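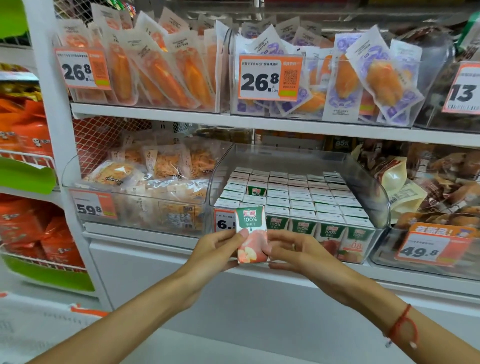
Brake fluid and brake pads: frequently asked questions

We receive many of the same questions by e-mail and at the counter in Idgate, so we have collected the answers on one page. If your question is not answered, please write to us with the registration number of your car and the mileage.

Last updated: Nov 29, 2023

Fluid

Which brake fluid does my car need?

Look first at the cap of the reservoir under the bonnet. Almost always it is written there: DOT 3, DOT 4 or DOT 5.1. The same information is in the owner's handbook. Most of the cars which come to us use DOT 4, and this is what we keep in the largest quantity. If the cap was changed by a former owner and the handbook is lost, send us the chassis number and we will look it up.

Can I mix DOT 4 and DOT 5.1?

Yes, both are made on a glycol base and they mix without damage. The result will have a boiling point somewhere between the two, so you lose a part of what you paid for. DOT 5 is a different matter. It is made on a silicone base and must never go into a system which was filled with DOT 3, DOT 4 or DOT 5.1. The numbers look as if they belong to one family, and every year we have customers who order the wrong one for this reason. We now ask for a confirmation by e-mail before we send DOT 5.

What is the difference between Vörös Street and Vörös Circuit?

Vörös Street is a DOT 4 fluid for normal driving, towing and mountain roads. Vörös Circuit has a higher dry boiling point and is meant for track days. It takes up water more quickly, and in a car which is driven every day you should change it each year. For a car that sees the track once in a summer, we would stay with Street and change it shortly before the event.

How often should the fluid be changed?

Please follow the handbook of your car. Where it says nothing, we recommend every two years for Street. The mileage is not so important here, because the fluid absorbs moisture also when the car stands in the garage.

How much fluid must I order?

One litre is enough for a full change on most passenger cars. If you have opened the system to fit new calipers or hoses, take two. An opened bottle should not be kept until the next service, even when the cap is closed well.

The fluid in my reservoir is dark. Is this dangerous?

The colour alone does not tell you much. Some fluids become darker after a few months and are still good, others stay clear and contain too much water. A tester costs little and gives a better answer. If you do not have one and you do not know when the last change was made – change it.

Pads

Are Altia pads suitable for the road?

The Altia Touring and Altia Sport pads are approved for road use. The Altia Club pad is for competition only, it is not approved and we do not sell it for a road car. When it is cold it also bites badly, and you would not enjoy it on the way to work.

How do I bed in new pads?

Find an empty, straight road. Make 10 slow-downs from a moderate speed with medium pressure on the pedal, without stopping completely. Leave some distance between them. Then drive for a few minutes without using the brakes more than necessary, so that they can cool down. Do not hold the car on the pedal while the discs are still hot. For the Altia Club pad there is a separate sheet in the box.

My new pads squeal. Have I received a faulty set?

Usually not. Please check these points first:

Were the sliding pins cleaned and greased?
Are the shims fitted, and on the correct side?
Is there a lip of rust on the outer edge of the disc?
Were the pads bedded in as described before?

If all of this is in order and the noise is still there after about 20 journeys, write to us and add photos of the pads and both sides of the disc.

Must I change the discs together with the pads?

Only if the discs are under the minimum thickness, cracked, or deeply scored. The minimum thickness is stamped on the disc, mostly on the edge or on the hat. Always change discs in pairs on the same axle.

I use the Hellow sensor kit. Does it work with all your pads?

The Hellow wear sensor fits the Touring and the Sport pads which have a slot in the backing plate. In the catalogue these have the letter S at the end of the part number. The kit with part number 424 is for the front axle only; a rear kit is planned for August.

Orders and returns

How long does delivery take?

Parts on stock leave our warehouse on the next working day. Brake fluid travels by road only, so for islands please allow 4 working days more.

Can I return pads which I have already fitted?

Unfortunately no. We take back pads in the original box when they were not mounted and have no traces of grease. It is a good idea to lay the new pad on the old one and compare the shape before you start to fit anything. Brake fluid can be returned only if the seal under the cap is not broken.

Can I bring old brake fluid to you?

Yes, at the counter in Idgate, in a closed container with a label. Please do not mix it with engine oil, we must refuse it then. Never pour it into the drain, and if you spill it on paintwork rinse it at once with plenty of water.

Do you fit the parts also?

No, we only sell them. At the counter there is a list of garages near Idgate which accept parts brought by the customer. Please ask the garage about the guarantee before you book.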